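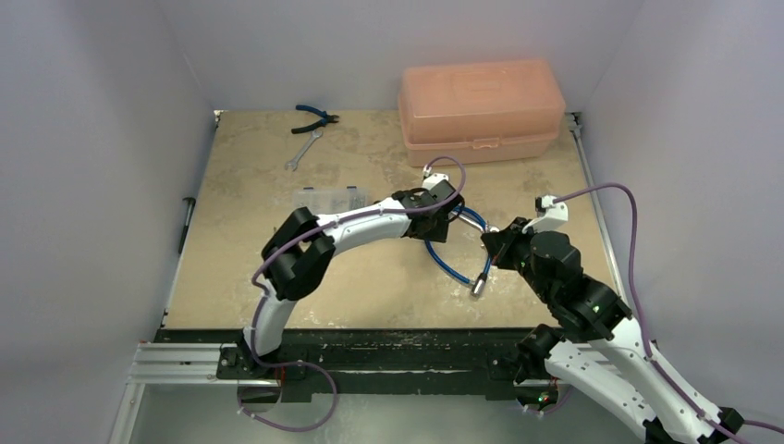 So the 116 has been sent round the houses for the whole of August, and if you live on our side of Sedlow you'll have found out the way I did, which was by standing at the stop opposite the chemist with a bag of shopping going warm, watching it go along the top of the hill without me.

The gas people have dug up Tetteh Road from the roundabout to the church. Fine, pipes need doing. But the notice at the stop was one of those laminated sheets tied on with a cable tie, facing the hedge, and it said the stop was "not in use until further notice" and to "use alternative stops". Which alternative stops! I rang Jomenen (they run the 116 and the 311) and got a very nice woman who read me the same notice out loud.

Anyway, I've now ridden the diversion enough times to draw it from memory, so this is what it does. Coming from Riltar it's perfectly normal as far as the hospital. Then it turns left where it should go straight on, up the hill past the allotments, along the top, and comes down again by the leisure centre. It misses four stops: the church, the chemist, the library and the one with no shelter that everyone calls the Plough even though the Plough shut years ago. After the leisure centre it's back on its usual road to the station.

Going the other way is worse, as the top road is narrow and there are always vans on it. I sat behind a skip lorry for 22 minutes one evening. The driver turned the engine off and we all had a bit of a chat, so there are worse things, but I did miss the start of my choir.

If you can manage the hill, the nearest place to catch it is the stop by the allotment gates. If you can't, I'd go down to the leisure centre, even though it looks further on the map. It's flat nearly all the way and there's a bench (a proper one, with a back). Allow longer than you think for crossing at the bottom, the temporary lights are very much on the side of the cars.

I put a short version of all this up last week and the comments have been more useful than anything I've had from the bus company.

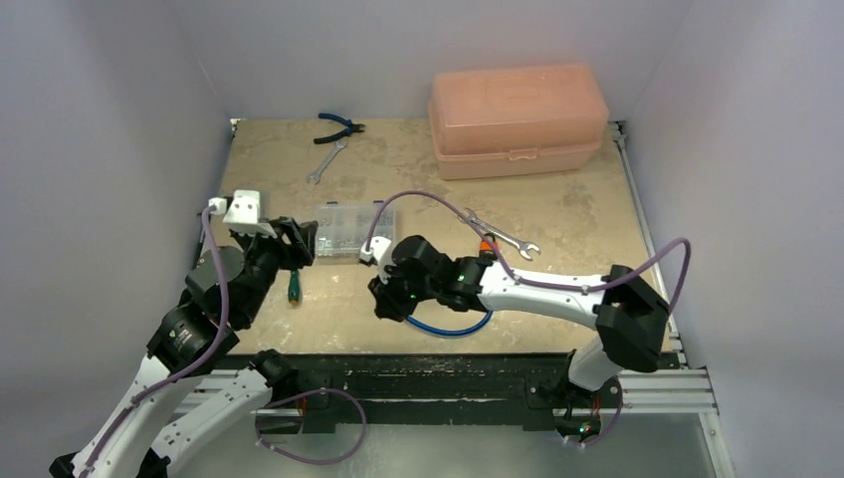 Kwame Ametepe: The 311 still goes past the library, you know. It isn't on the diversion list because it comes in from the other end and turns round before the roadworks start. Only one an hour after the morning rush, but your 116 day ticket works on it. Show it to the driver, the machine beeps as if it's wrong and they wave you on.

Thank you Kwame! I had no idea about the ticket. I tried it the next morning and got exactly the beep and exactly the wave. The 311 leaves the station at 8 minutes past, or it's meant to, and it was there on the dot both times I've caught it. It doesn't run in the evening at all, so don't get stranded like me, eating chips outside the library and feeling sorry for myself.

Adwoa Acheampong asked whether the school journeys are affected. They are, but only the afternoon one. In the morning it runs before the lights are switched over and they let it straight down Tetteh Road, though it still won't stop at the church. I don't know what happens once term starts if the digging overruns. I've asked. When I hear, I'll add it at the bottom.

I also went and looked out the old bus users' newsletter, as I was sure we'd been through this before, and we had. Same road, same hill, same missing stops.

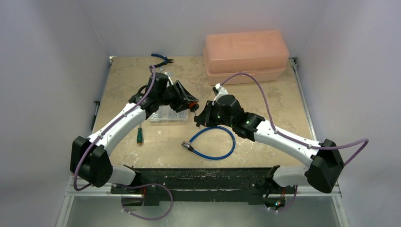 Issue 22, page 8

"Passengers are reminded that during the closure of Tetteh Road, buses will call on request at any safe point along the upper road. Please signal clearly to the driver."

On request! At any safe point! That would sort out half the grumbles in one go, especially for the people in the new flats, who've got the bus going right under their windows and can't get on it. I asked a driver if they still did it and he said not officially, then let a lady off at her own gate with her walking frame, so make of that what you will. I've sent Jomenen a copy of the page and asked if it could be made official this time. I was polite. I used the word "reminded" myself, twice.

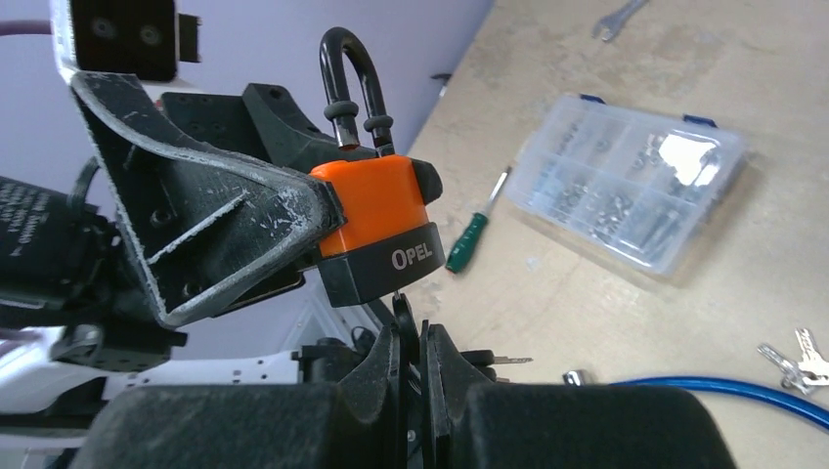
Orange and black padlock, marked OPEL.

A few odds and ends before I go and get the tea on. The live times on the app are wrong for the missed stops: they show the bus as "due" and then it just vanishes, so don't stand there waiting like I did. The board at the station is right. The last 116 back from Riltar is still 10.40 in the evening and it does do the hill, in the dark, rather fast, so hold on to something. And if you were at the chemist stop with me that first afternoon and took the two carrier bags while I ran for it, your umbrella is at mine and you can have it back any time.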